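About Us

Brokwood House of Prayer is a small Christian ministry in Sadgate. We teach people how to pray for others, and we pray for those who ask us. Carmela Arrieta began the work in May with four friends in her kitchen. Today 192 people are on our prayer list, and they come from several churches.
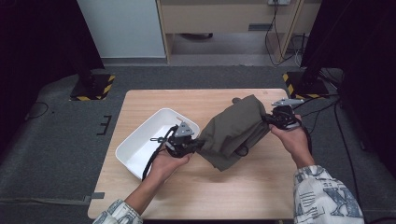

What We Do

Our main course is called Venach. It has 10 evening lessons about intercession, fasting and how to listen to Scripture with patience. The lessons are free. You need only a Bible and a notebook, and you can join at any lesson because each one is complete in itself.

We also keep a night watch on the first Friday of the month. Every person takes one hour, at home or with us in the Calvo Room. Requests are read by first name only, and we destroy the papers afterwards.

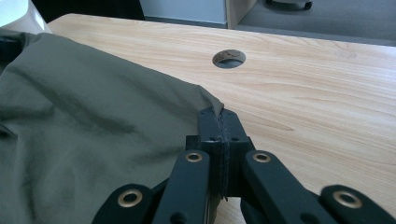
Do I have to leave my own church to join you?

Please stay in your church. We have no Sunday service, and we ask every student to tell his or her pastor about the course.

Who Leads Us

Carmela is our director. She served for many years as a hospital chaplain, and she still visits the sick two mornings a week. Vega Carretero teaches the Venach lessons and answers the letters. She reads all of them herself, so an answer can take two weeks,
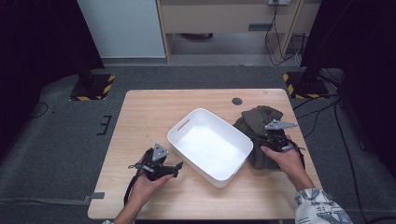 and in Lent it can take a little longer. If your need is urgent, please write the word "urgent" at the top of your letter and Carmela will see it on the same day.

We live from gifts. Our rent is 672 dollars a month, and we do not charge for prayer.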